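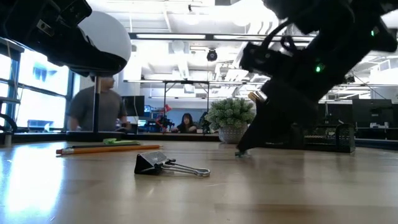 木桌上的黑色长尾夹与铅笔,右侧为一条黑色机械臂,夹爪末端触及桌面。

家务与车间杂活自动化

家务与车间杂活自动化,说白了就是一个老问题:机器到底能不能替人收桌子、叠衣服、拧螺丝、把零件从这个盒子挪到那个盒子里?这个条目我断断续续写了好几年,每次改都得把上一版的乐观删掉一点,又把上一版的悲观也删掉一点(编辑历史里看得见,挺难为情的)。先给赶时间的读者一个简短回答:在固定的工位上、干固定的活,能;换到随便哪家的厨房里,还差得远,不过差距确实在缩小。

名称和范围

中文里叫法很乱。有人说“家务机器人”,有人说“通用操作”,做研究的朋友爱说“桌面操作”,工厂里的师傅就一句“上料那台”。我在这里把它们放在一起讲,标准只有一条:这件事原来是人用手做的,而且做的人一般不觉得自己在“干技术活”。焊接和喷漆不算,那是另一个条目;扫地机器人只算半个,它基本不用手。

“杂活”这个词是我坚持要用的,讨论页上为它吵过一阵。Joanne Hollis 觉得太口语,建议改成“非结构化操作任务”。我没改。你跟任何一个收拾过工具台的人说“非结构化操作任务”,他都得愣一下。

历史

早期的思路很直接:给每件事造一台专门的机器。洗衣机、洗碗机都是这么来的,而且极其成功,成功到我们都忘了它们也算自动化。它们的诀窍是让东西去迁就机器,碗得插进碗架,衣服得塞进滚筒,人负责最麻烦的头和尾。到今天,洗碗这件事里最烦人的部分还是装碗和收碗,我家就常年为这个拌嘴!

车间里走的是同一条路。振动盘把螺丝排成一队,治具把工件卡死,机械臂闭着眼睛也能抓准。产线一旦调好,跑上几个月不用管。可是换一个型号,治具就得重做,排队的轨道也得重调,小厂往往算不过这笔账,最后还是请人坐在那里一个一个拿。

后来有了便宜的深度相机和像样的图像识别,机械臂可以先看再抓。那阵子大家的兴致都很高,Drutum 的分拣工作站就是那时候出来的:一个料框,一条臂,一个吸盘,从乱堆里一件件往外吸。它对纸盒和塑料袋装的东西相当拿手,碰上网兜就没辙,吸盘吸不住窟窿嘛。

再往后就是现在这一波,从人的示范里学动作。操作员牵着或者遥控着机械臂把活做很多遍,程序从这些记录里学出一套动作来。Kindutano 的桌面整理系统我跟得比较久,下面会反复提到。

一张桌子为什么难收

外行(包括好几年前的我)总以为难的是重东西、大东西。可真正折磨人的是文具这一类。

拿长尾夹来说。它的夹身是个三角块,侧倒在桌上,两只金属丝把手往外伸着平贴在桌面。人去拿它根本不用想,指甲一挑就起来了。夹爪没有指甲。抓夹身吧,斜面容易打滑;抓把手吧,那两根丝离桌面几乎没有空隙,指尖得贴着木头往下探,低一点就顶到桌子,高一点就抓个空。而且把手是会转的,你捏着它往上提,夹身就晃晃悠悠换了个朝向,原先算好的放置姿态也就作废了。

铅笔又是另一种麻烦。两支细长的笔并排躺着,间距比指尖还窄,要拿其中一支就得先把它们分开,而圆杆的一碰就滚。带金属箍和橡皮头的那种,一端重一端轻,夹在正中间提起来会往一头歪。人会顺手用手掌拢一下,把笔拢齐了再拿,这个“拢一下”恰恰是很多系统没有学过的动作。

桌面本身也来添乱。带点光泽的浅色木桌,靠窗的一侧会有一大片反光,深度相机在那种地方给出来的数据常常缺一块。阴影也是,小东西底下那团软软的影子,有时候会被当成东西的一部分。Hafþór Skov 给过我一个很实在的建议:测试的时候别拉窗帘。拉了窗帘数字会好看很多,可是谁家收桌子之前先拉窗帘呢。

目前能做到什么程度

我手头最完整的一份记录来自 Kindutano 的整理任务,由 Agnes Semple 负责整理。任务是把散落的文具收进桌上的收纳筒或者托盘,每次试验只收一件,中途没有人插手。总共做了900次,其中637次放对了地方。剩下的失败里,有142次是夹爪压根没把东西拿起来,其他的包括半路掉落、放错位置,还有超时自己停下来的。

这些数字我看了心情很复杂。换成洗碗机,这个成绩早就退货了。可是放到几年前,同样的桌子、同样的杂物,不做任何固定,我大概连试都不会去试。另外要提醒一句,这是按件算的,一张桌子要是有一堆东西,从头到尾一件不出错的机会就小得多,读宣传材料的时候特别要留意这个差别。

衣物方面,叠毛巾已经不稀奇了,叠T恤看运气,叠一筐混在一起的衣服仍然很勉强。Sunesier 做过一套双臂叠衣的方案,我看过现场演示,它把一件衬衫抖开的动作漂亮极了,然后在领子那里来来回回琢磨了很久(我在旁边都想伸手帮它一把)。

厨房里,端稳一个杯子、打开一扇柜门、按下一个开关,单独拎出来都有不少成功的例子。串起来就难了。柜门开到一半弹回来,机器得知道弹回来了,还得知道接下来该重新开门,别抱着杯子直接往门板上撞。

车间这边进展更踏实一些。上下料、装箱、贴标、简单的插接,只要来料的花样有限,现成的系统就能上岗。Sheehan 的换型流程是我比较喜欢的一种做法:操作工自己示范新零件的拿法,下班前试跑,第二天正式用,不用等外面的工程师。线缆和软管依旧是老大难,它们每次弯的样子都不一样,插头对准了,后面那截线又把手腕拽偏。

两条手臂是不是比一条好

经常有人问我这个。我的看法是,做家务基本绕不开两条。拧瓶盖、套枕套、把夹子掰开夹住一叠纸,都要一手固定一手使劲。单臂也有办法,借桌沿、借墙、借一个固定在台面上的夹具,聪明是聪明,就是慢。

双臂的代价是贵,还要互相躲。两条臂在一张不大的桌子上方工作,一条伸下去,另一条就得让开,规划不好就会僵在半空谁也不动。Þórarinn Mogensen 管这叫“门口让路”,就是两个人在门口都往同一边闪的那种尴尬,我觉得形容得很准,之后一直借用。

速度、安全和价钱

速度上,机器收一支铅笔的时间,够我把半张桌子收完。很多演示视频是加速播放的,角落里会标倍数,看之前先找一找那个小字。不过慢不一定是致命伤,夜里没人用厨房,慢慢收也行,前提是它不会凌晨三点把锅盖掉在地上!

安全这一块,常见的轻型臂碰到阻力会停,速度也有限制。可手里的东西不归它管,一条很温和的手臂拿着一把剪刀,依然是一件危险的事。家里有小孩和猫的情况,我至今没见过让我放心的测试办法。

价钱我不打算列具体数字,变得太快,写上去过几个月就得有人来改。大致的格局是臂越来越便宜,夹爪和相机也在降,调试的人工没怎么降。小厂来问价的时候,被吓退的多半是后面这一项。

争议

最大的争论在于示范数据够不够用。一派认为只要示范足够多、场景足够杂,剩下的问题会自己消失;另一派认为力和触觉没解决,看再多遍也学不会拧一颗滑丝的螺丝。Elis Rowlands 属于后一派,他的主张是先把指尖做好,同一套程序换上带触觉的指尖再比。我自己摇摆不定,早上看论文偏向前者,下午去车间转一圈就偏向后者。

还有一个争论比较少见诸文字,就是该不该让家里去迁就机器。把抽屉把手换成统一的样式,给杯子定好位置,文具只买好抓的那几种,成功率马上就上去了。洗碗机当年就是这么赢的。反对的人说,那样住着像仓库。我家的做法是折中,笔筒换了个大口的,长尾夹还是随手乱扔。

另外,替代人工的问题我只写我见过的部分。我跑过的几个小车间里,机械臂接走的多半是招不到人的夜班上料,白天原来的师傅改做检验和换型。规模大的工厂是什么情形,需要有一手材料的编者来补。

常见的误解

能下棋、能写文章的程序,不等于会收桌子。这两种本事之间的联系比一般人想的要松得多,听得懂“把夹子收起来”只是开头,后面还有看准、够到、捏住、拿稳、放下,哪一步都可能出岔子。

人形也不是必需的。多数在干活的机器就是一条臂加一个底座,装在桌边或者吊在架子上。长了腿当然能上楼,可要是拿不起一枚回形针,上了楼也还是站着。

还有人看到一次成功的抓取就觉得问题解决了,看到一次失败又觉得全是骗局。请看次数,看有没有人插手,看东西的位置是不是每次都重新打乱。

待补充

洗浴间清洁一节目前是空的,我没有可靠的材料。铺床的部分准备等六月拿到新的测试记录再写。关于线缆插接,讨论页上有读者提供了一份很长的笔记,还没来得及核对,先不并入正文。

相关条目:机械夹爪;遥操作;深度相机;振动盘;换型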